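Górecki to tie supplier payments to water and energy reporting

28 February 2020
By Shewit Habte

Packaging manufacturer Górecki will link payment terms for its direct suppliers to the quality of their water and energy reporting, the company said in a notice to investors published this morning.

Under the scheme, suppliers that submit metered data for every production site will be paid within 15 days of invoice. Those that submit estimates, or leave sites out, will stay on the standard term set out in their contracts. The rate of payment does not change, only the timing.

The programme applies to 224 suppliers of board, film, adhesives and inks. It does not cover haulage, cleaning or catering contracts, which the company says will be dealt with in a later phase. No date has been given for that phase.

Górecki has published an annual environmental statement for several years, but the figures for purchased materials have until now been calculated from spending. A purchase of a given value was assigned an average emissions factor for its category, and water use was left out altogether. The method is permitted under most reporting frameworks. Its main weakness is that a supplier can halve its consumption without any effect on the customer's published total, while a rise in the price of board shows up as a rise in emissions.

The new data will be collected through a platform run by Pilanix, which already handles the company's waste records. Suppliers will enter monthly meter readings by site, together with production volume in tonnes, and upload the matching utility bills. Readings that differ from the billed quantity by more than a set tolerance will be returned for correction. 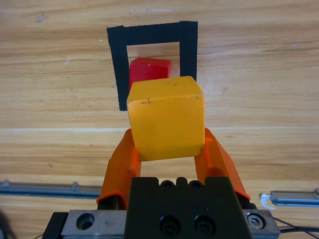 Where a site makes goods for more than one customer, consumption will be divided by mass of product shipped. Górecki considered dividing by value but rejected the option on the grounds that prices are confidential and would have had to be disclosed to Pilanix. Allocation by mass tends to favour makers of light products such as film, and the company accepts that comparisons between material categories will be of limited use. Comparisons within a category, year on year, are the stated purpose.

A pilot ran with 20 suppliers and closed in August. According to the investor notice, the most common fault was missing water data from sites that draw on private boreholes, where no bill exists. These sites will be required to fit a meter and keep a dated log of readings. Górecki will not contribute to the cost of meters, but a supplier that has placed an order for one may claim the shorter payment term while it waits for installation.

The pilot also found that several suppliers reported electricity in the wrong unit. The entry form has since been changed so that the unit is fixed and cannot be edited by the user.

Early payment will be financed from the company's existing credit facility. The finance department expects the average payment period across the group to shorten, with a matching rise in working capital, and says the effect has been included in the guidance already given to the market. The notice does not put a figure on it.

Gama, which supplies adhesives to Górecki and took part in the pilot, said it supported the change but would prefer a common format across the sector. It currently completes separate questionnaires for each of its larger customers, with differing site boundaries and reporting years. Zuma, a competitor of Górecki in folding cartons, operates a supplier questionnaire but does not attach payment terms to the answers. It declined to say whether it planned to do so.

External checking will be limited in the first year. An auditor will review a sample of submissions against bills, and the results will be given in the next environmental statement as a single error rate for the whole programme. Individual suppliers will not be named. A supplier found to have submitted false readings will lose the shorter term for 12 months.

Totals for earlier years will not be restated using the new method. The company will instead publish both sets of figures side by side for two reporting years, after which the spending-based series will be dropped for the categories covered.

Registration on the platform opens next month. Suppliers with questions on site boundaries are asked to contact their usual buyer in the first instance.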